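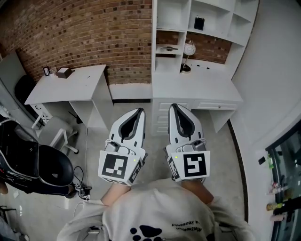
Jultance has released version 2 of Jaremance, its software for turning recordings made with hand-held grippers into motion data that a robot arm can replay. The release replaces the pose tracker, adds a planning check that runs at the recording site, and changes the file format. Jaremance works with paired grippers of the kind used in home and office recording, where one operator holds a gripper in each hand and each gripper carries its own black-and-white fiducial marker on a white block at the base of the fingers. The tracker reads both markers in the view from the operator's head and combines them with the motion data logged by each gripper.

The new version is available now to existing license holders and will be offered to new customers from October.

**Tracking**

Version 1 solved for the left and right grippers separately. Each hand had its own filter, and the two tracks were joined after the recording was finished. Small timing errors between the filters appeared as a drift in the distance between the hands, which made two-handed tasks such as folding or opening a container hard to replay.

Version 2 solves for both grippers and the head view in a single estimator. The state includes the pose of each gripper, the pose of the head camera, and one clock offset per device. When a marker is hidden, the estimator continues on motion data and widens its stated error until the marker is seen again. Every pose in the output carries that error value. Downstream tools can use it to drop or down-weight parts of a recording.

Marker detection has been rewritten for rooms with mixed surfaces. Brick walls, open shelving and glass-fronted cabinets produce many straight edges and square corners, and the earlier detector spent much of its time rejecting them. The new detector searches first in the region where the estimator expects each marker and falls back to the full view only when that search fails. Marker identity is checked on every detection, so a left gripper can't be taken for a right one when the operator's hands cross.

**Finger opening**

The opening of each pair of fingers is now estimated from the view as well as from the gripper's own sensor. The two values are compared throughout the recording. If they disagree for longer than a set limit, the software marks the span and lists it in the session report. The limit is set per gripper model in the calibration file.

Soft or flexible fingers are supported through a shape table, which maps sensor position to the outline of the fingers under no load. A tool for building the table is included. It takes one slow open-and-close cycle per gripper.

**Planning check**

In earlier versions, recordings were tested against a robot model after they had been uploaded. Operators often learned that a motion was out of reach long after the furniture had been moved or the room was no longer available.

The planning check in version 2 runs on a laptop at the end of each take. It loads the target arm model, places the base at a set of candidate positions and tests the recorded path for reach, joint limits, joint speed and contact between the two arms. The result is one of three states:

- **Pass:** at least one base position allows the whole path to be followed.
- **Partial:** the path can be followed in sections, with the breaks listed by time.
- **Fail:** no tested base position reaches the required poses.

The default setting tests 500 base positions per take. Users can raise this to 2,000 in the project file. The check doesn't model contact with furniture unless a room scan is supplied, and the report says which mode was used.

**Test results**

Jultance tested the release on a set of 2,000 takes recorded at its Plasotcombe site. The takes cover table clearing, drawer opening, sorting of small objects and handover from one gripper to the other. With the version 1 tracker, many of the two-handed takes needed manual correction before they could be planned. In version 2, 76 takes out of the full set were flagged for manual review. Most of these involved long periods with both markers out of view, usually when the operator reached into a deep drawer or turned the grippers toward the body.

The test set was processed with default settings. No takes were removed before processing.

**File format and tools**

Recordings are now stored as one container per take, with video, gripper data, poses, error values and calibration kept together. The layout is documented, and a reader library is supplied for Python and C++. A converter for version 1 recordings is included. Converted files keep their original poses unless the user asks for the tracks to be solved again, and takes recorded without a clock signal can't be re-solved.

Other changes:

- The session viewer shows left and right tracks on one timeline.
- Calibration files are signed with a checksum, and a mismatch stops processing.
- Batch jobs can be resumed after an interruption.
- The command-line tool returns separate exit codes for tracking and planning errors.
- Support for the single-gripper text log has been removed.

**Integration with Sfeir**

Jaremance 2 exports directly to Sfeir, the company's motion planning package. Paths are passed with their error values, and Sfeir can use these as tolerances when it smooths a motion. Users of other planners can export plain pose lists at a fixed rate.

**Known limits**

The tracker needs both markers in view for a short period at the start of each take. Printed markers with a glossy finish may fail under a strong lamp, and matte stock is recommended. Recordings with more than one operator in the same view are not supported.

**Availability**

License holders can download Jaremance 2 from their account page. The upgrade carries no charge during a current support term. Version 1 will receive fixes for tracking faults until the next major release, but no new gripper models will be added to it. Release notes, the format description and the migration guide are included in the download.

Media and technical inquiries: Jultance Press Office, Plasotcombe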